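4. Placing and levelling the table

Do these steps after the legs and crossbar are on (section 3) and before you fit the cable tray (section 5). You need the Fladwood hex key from parts bag 2, a spirit level and a pencil.

4.1 Choosing the spot

1. Leave at least 200 mm between the back edge and the wall. The cable tray will not go on afterwards if the gap is smaller.
2. Keep the table 1000 mm or more from a radiator or stove. The top can bow if one side is kept warm.
3. Check that no foot stands across a joint between floorboards. Move the table along the boards until all the feet are clear.

Caution: do not drag the table. Lift it with one person at each end, holding the side rails and not the top.

4.2 Fitting the floor pads

Wooden and laminate floors need the felt pads. Carpet and stone do not. Wipe each foot with a dry cloth, peel the backing and press the pad on for a slow count of ten. Leave the table on its side for an hour before you stand it up. Spare pads are sold as Sasomer part 227.
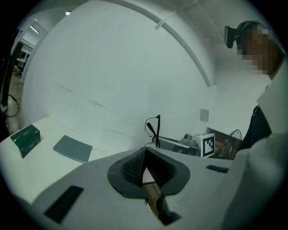

One owner wrote to us that her pads slid off within a fortnight on a newly oiled floor, and that leaving the oil to cure for the full time on the tin before fitting a second set put it right. We now give the same advice to anyone who rings. Waxed floors should be left until they no longer feel tacky.

4.3 Levelling

1. Turn all the feet fully in by hand.
2. Lay the spirit level along the front edge. Note which end is low.
3. Turn the foot at the low end anticlockwise with the hex key until the bubble is centred.
4. Repeat across the left side, then the right.
5. Press down on each corner in turn. If the table rocks, lower the foot under the corner that lifts, a quarter turn at a time.
6. Check the front edge again. Step 5 often upsets it slightly.

Note: a foot can be wound out as far as the red line on the thread. If you can see the line and the table is still not level, put a hardboard packer under the foot and start again from step 1.

4.4 Locking the feet

Hold the foot still and tighten the lock nut up against the leg. Finger tight plus a quarter turn is enough. Do not use pliers, which strip the coating.

Check the level again after a month of use, and whenever the table is moved. For tables with the Mohmand drawer unit, empty the drawer first. Skikarwood tables made before the lock nut was added have a grub screw on the inside of the leg; see section 9.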